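Preguntas frecuentes - Montaje y cableado de ordenadores

Taller Zunance, servicio de montaje y reparación

¿Puedo llevar mi propia caja y mis componentes?
Sí. Revisamos las piezas al recibirlas y avisamos por correo si alguna no es compatible. La lista de cajas admitidas está en el mostrador y la mantiene Mererid Dafis.

¿Tengo que desmontar la fuente de alimentación antes de traer el equipo?
No. Déjela atornillada en su sitio y traiga aparte el cable de corriente. Si la fuente es modular, incluya también la bolsa con los cables sobrantes. No use cables de otra fuente aunque el conector encaje, porque la distribución de los pines puede cambiar de un fabricante a otro.

¿Cómo sé qué conector va en cada sitio?
Fíjese en la forma y en el número de pines antes de acercarlo a la placa. El conector principal suele tener 24 pines y una pestaña lateral. Los pequeños se confunden con facilidad - compare siempre con el manual de la placa. 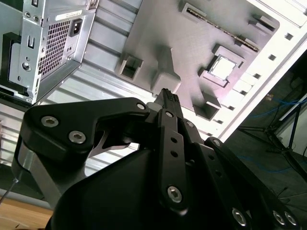 Conector negro de pines y fuente de alimentación, con la caja abierta.

Un conector entra recto y con poca presión. Si se resiste, retírelo y compruebe la orientación. Los pines doblados no están cubiertos por la garantía de montaje.

¿Cuánto cuesta rehacer el cableado?
28 euros en cajas de formato estándar. El precio incluye bridas y limpieza de polvo, pero no cables nuevos.

¿Cuánto tarda?
Cinco días laborables. En agosto el plazo puede alargarse.

¿Puedo conectar el equipo a la corriente mientras trabajo dentro?
No. Apague el interruptor de la fuente, si lo tiene, y desenchufe el cable de la toma trasera.

¿Con quién hablo si tengo una reclamación?
Con Iestyn Prosser, en el mostrador, hasta las seis de la tarde. Indique el número de parte que figura en el resguardo.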